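Notebook, desk tidying, Sestdale workshop
November 28, 2024

Continued from the page with the coffee stain. Siham Nassar asked me to write down where we stopped with the small things for the desk, so I write it before I forget.

The question is still the same: what should have a fixed place on the table, and what can go in one common tray. My opinion is that a black tray is good for flat things (cards, labels, notes) and bad for pens, because a dark pen in a dark tray is difficult to find. Siham does not agree. She says a pen outside of the tray will always roll to the floor. We tried her way in the morning with the deeper tray from Doucette and I must say the pen stayed, but I needed to take out all the cards to reach it.

Lamp: I moved the red one closer to the tray. With the shade turned away the light is softer and I can read pencil writing without the shine. The cable should go to the back corner, not across the front. Please leave it like this until we decide.

Sticky notes: yellow ones disappear on the light wood. Pink is much better. I ordered 8 pads from Zasell, only pink, and Fares Rizk has the receipt.

Cards: the purple set is for things which are finished. We have 468 in the cupboard, so there is no need to save them. Write on one side only. 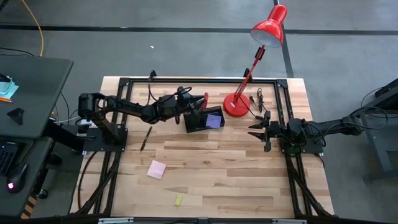

Desk layout, second try. Purple card in the tray, pen and pink note outside of it.

After this I wrote the same layout in pencil on the inside of the cupboard door. The small yellow-green block I would like to use as a weight for loose paper, but it is maybe too light for this. To check with a thick pile.

Still open:
- shallow tray or deep tray (Siham will bring the deep one again)
- pen: try a light colored one in the tray before we argue more
- old labels from the Mastitgate order, keep or throw away? Fares must say
- felt under the tray, I have almost 2 meters left in my drawer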